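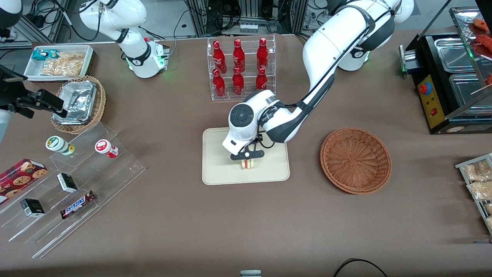
*Fig. 4. Gripper holding a small sandwich over a beige tray.*

## 4. Setting up a habit track

A track is one habit, followed over one period. Romine Planner stores tracks in the workbook you opened in section 3. You need a workbook with at least one goal page before you start.

### 4.1 Create the track

1. Open the workbook and select **Tracks > New**.
2. Type a name. The limit is 18 characters, including spaces.
3. Under **Goal page**, pick the goal this habit belongs to. A track can be linked to one goal page only.
4. Under **Action**, write what you will do in one sentence, starting with a verb. "Read ten pages after dinner" can be marked done or not done. "Be a better reader" can't.
5. Set **Length** in days. The default is 100 and the maximum is 300.
6. Select **Save as draft**.

> **Note:** Length can't be changed once the track is running. To go on past the last day, use **Extend as new track**, which copies the name, action and cue but starts a new count.

### 4.2 Set the cue and the check-in

1. Open the draft and select **Cue**.
2. Choose **Time** or **Event**. For a time cue, enter an hour, such as 7:15 a.m. For an event cue, type the event that comes right before the habit.
3. Select **Check-in** and choose **Mark only** or **Mark and write**.
4. If you chose **Mark and write**, select a prompt set. Eritz prompts are short and ask the same questions each day. Thorlacius prompts change weekly and ask for a longer entry.
5. Select **Start track**.

The first check-in opens the next morning. Event cues don't send reminders - the planner has no way of knowing when the event takes place.

### 4.3 Missed days

A missed day is shown as an open circle and stays open until the track ends. You can fill in a missed day for up to 24 hours. After that the field is locked, although the written entry can still be edited.

After three missed days in a row the track is paused. To resume:

1. Open the track and select **Review pause**.
2. Change the action, the cue, or neither.
3. Select **Resume**. Paused days don't count toward the length.

> **Caution:** **Reset** is in the same menu as **Resume**. It deletes all marks and entries in the track, and they can't be restored. Export the track first (section 6.2).

### 4.4 Sharing with a coach

Sharing is off by default. In **Tracks > Share**, enter the coach's Clurudach ID and choose **Marks** or **Marks and entries**. Entries written before sharing was turned on stay private.

*Section text: Svend Þrastardóttir. Last revised in January.*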